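Equipment > Budgeting > Hand-held grippers FAQ

Buying hand-held grippers: your questions
By Beril Tuncer
March 14, 2022
6 comments | 142 shares

I put in the equipment requests for our group, so most of the "can we buy…" messages end up with me. These are the ones I answer most often.

How many grippers should I ask for?
Two per work area, plus one that stays on the shelf. I started us off with one each and regretted it the first time a finger linkage got bent and the whole afternoon went with it.

What does one cost to run for a year?
I put $600 per gripper in the plan for pads, pins, screws and cables, on top of the purchase price. Pads eat most of that. If you mostly pick up cloth, you can probably go lower – Kaede Hamada's group at Zoststead works with towels and shirts and still had money left over in May.

Do I have to buy from Sastport?
No, but get a quote from them, because they're on our supplier list and the paperwork is so much shorter! Imimari is fine too. You'll need two quotes for anything that isn't a spare part.

How early should I order?
Allow 60 days from the signed request to the box on your desk. Sachiko Hirose once got hers in half that and has been telling people so ever since, but please don't plan around it.

Can I skip the training day?
I wish you wouldn't. It's one line in the budget, and people come back holding the thing properly instead of fighting it. Reiko Higuchi runs ours and will come to your site if you have at least 6 people.

Should practice items go in the request?
Yes, and they're the cheapest part of it. Towels, socks, plastic cups, whatever suits your tasks. I like striped towels myself (you can see how the fold is sitting much faster than on a plain one). Buy more than you think, and put them under "consumables" so you don't have to tag each one.

What do people forget?
Cables and floor space. Ask for extra cable ties, a decent power strip, and a clear patch of floor big enough to kneel on. Storage too – a shelf with a lip is plenty.

Can I lease instead?
For a short project, sure. I leased for our first trial and it made sense. Past a year I'd buy, and I'd ask for the spare pads to be thrown in.

Who signs off?
Mireille Langlois, for everything on this page. Send her the quotes and the plan together in one email, with me on copy. She won't open them separately, and I don't blame her. 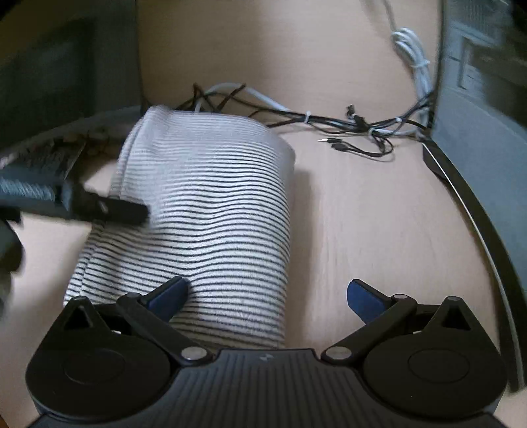 Nagano Project – Equipment Planning Team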